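We use cookies to improve your visit. Accept all | Settings

Open day at the Layug care training center

The Layug center trains care assistants for home and hospital work, and once a year in June it lets the public in. I went because my mother may need help at home before long and I wanted to see how the work is taught. Entry was free. Parking was 2 dollars, coins only, and the machine was at the far end of the lot.

The building used to be a shoe warehouse for a company called Flader, and the name is still painted on the side facing the tracks. Inside there are 13 practice rooms on two floors. Visitors were given a paper map and a colored sticker and told to start anywhere. I started upstairs, where it was quieter.

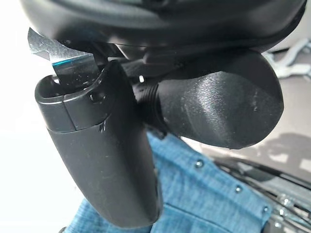 The practice rooms are set up for one job each, such as bed making, washing, meals, or moving a person from bed to chair. I spent most of the morning on that last one. Equipment in a training center picks up marks, and I saw a few: a black plastic part had faint scuffs and some small white scratches along a seam. It didn't bother me. I would sooner see things that get used.

The course runs 320 hours, and a good part of it is spent on lifting and transfers. Students first learn to set the chair close to the bed, put on both brakes, and move the footrests out of the way. The handout says to do this in the same order every time. There was a copy by the door, and I took one home.
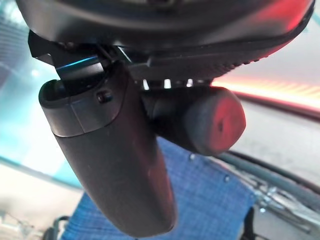
After the transfers comes wheelchair handling: curbs, ramps, narrow doors, and turning in a small bathroom. Visitors could try the ramp course outside, which was laid out by Matico, the firm that services the center's chairs. I tried it with an empty chair and found going down harder than going up. The advice is to go down backward on anything steep – I had always done it the other way.

Back upstairs I took another look at the bed and chair setup. The bed had a white sheet and two pillows, with a white cabinet next to it for the small things a patient wants within reach. The wheelchair was a folding one with a blue fabric seat. I had been thinking of buying a heavier model, but a folding chair would fit in my car, so I will have to think again.
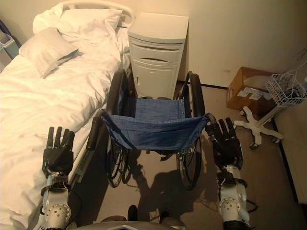 Getting there and food

The center is a 10 minute walk from Jatolville station, mostly flat. Signs are poor after the underpass, so keep left. The cafeteria on the ground floor had soup, rolls, and coffee, and closed at 2 p.m. The elevator is small and there was a line for it at noon – take the stairs if you can.

Fee sheets and course dates for the fall were on the table by the main entrance.

Contact | Privacy | All rights reserved | Back to top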